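In Praise of the Boring Stop

I have been writing control software for arms and grippers long enough to have changed my mind about most things, and the change I want to talk about today is the one I fought the hardest. I now believe that the most valuable code in a manipulation stack is the code that decides to quit. I don't mean the emergency stop, which everybody respects and which belongs to the safety people anyway. I mean the ordinary, undramatic stop, where the arm is halfway into a job, the numbers look a little off, and the program says "no thank you" and backs out the way it came.

When I started at Gromley, we were all in love with recovery. If a grasp slipped, the planner tried another. If that one slipped, it tried a third with a bit more squeeze. We had a behavior tree so tall that you had to scroll for a good while to find the bottom of it, and I was proud of every branch. I drew it on a whiteboard for my mother once, over a video call, and she was very kind about it.

The trouble with all that cleverness showed up in the logs. When a run went bad, it went bad in the ninth or tenth branch, long after the thing that had really gone wrong. The pose estimate had been off from the start, and every recovery after that was a sensible answer to a question that no longer applied. We would spend a whole afternoon reading backward through the log to find the one moment when a simple check would have saved us the trouble.

It was Baltasar Escobar who talked me around, over the course of one long October. He had come to us from Yip, where he had worked on planners, and he had the habit of asking of any piece of code, "What does it believe right now, and when did it last check?" I found this extremely annoying. I would show him a beautiful new approach routine and he would put his finger on the screen and ask when it had last checked. Usually the answer was "before the arm moved," and I would go back to my desk and sulk.

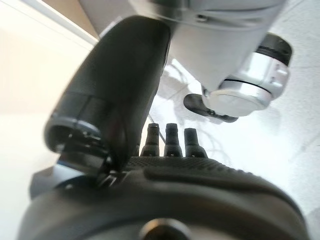

Close work is where his question bites the most. Far from the target, your perception can be a bit sloppy and nothing terrible comes of it, because there is room. Then the hand gets near the thing it wants, and the hand itself starts to fill the view. The part of the world you care about most is hidden behind your own hardware at just the moment you need it. Add a shiny surface or two, which will throw most depth sensors into a tizzy, and a background so bright that it washes out, and you have a planner running on memories. Memories are fine! We all get to the bathroom in the dark that way. But you do it slowly, with a hand out, and you stop when your toe meets something.

So we rewrote the last stretch of the approach. In the old version, the planner produced one long trajectory and the controller followed it faithfully to the end. In the new one, every estimate carries its age, and anything older than 200 milliseconds has to be refreshed or the arm slows down. If the estimate stays stale, the arm stops, and then it retreats along its own path for 35 millimeters and looks again. It gets 2 tries. After that it asks for a person.

You can imagine how popular the asking was. A colleague told me, quite reasonably, that customers do not buy a robot so that it can call them over. I had said much the same thing myself a year earlier, and with more hand waving. But the people who stood next to the machine liked it right away. A clean stop with a plain message took them a minute to deal with. An arm that had improvised its way into a corner took them the rest of the morning, and they had stopped trusting it besides.

I will grant the other side this much: a timid robot is a real nuisance, and it is very easy to write one. Our first thresholds were so nervous that the arm spent more time backing away than working. We replayed 100 old runs through the new checks and found that it would have given up on a good many that had gone perfectly well. Tuning that took patience, and I don't think we are done. We keep the thresholds in a small tool called Plirico, which shows each stop beside the sensor data that caused it, and most of my arguments with Baltasar now happen in its comment field.

There are people, and some of them are good friends of mine, who say that learned policies will make all of this unnecessary. Perhaps they will. I would still want the policy to tell me how sure it is, and I would want something dull and readable sitting beside it with permission to say stop. When we tried a learned grasping policy on our Cerkeo project, the first thing I asked for was the age of the camera data it was acting on. It took two weeks to get that number into the log, and it was worth every bit of the grumbling, a fair share of which was mine.

If you are starting on a stack of your own this winter, my advice is to write the retreat before you write the approach. Make it short enough to read over a cup of coffee, and test it from every awkward spot you can think of. I still have the old behavior tree printed out in a drawer, all those pages taped end to end, and I get it out for new hires when they ask about recovery.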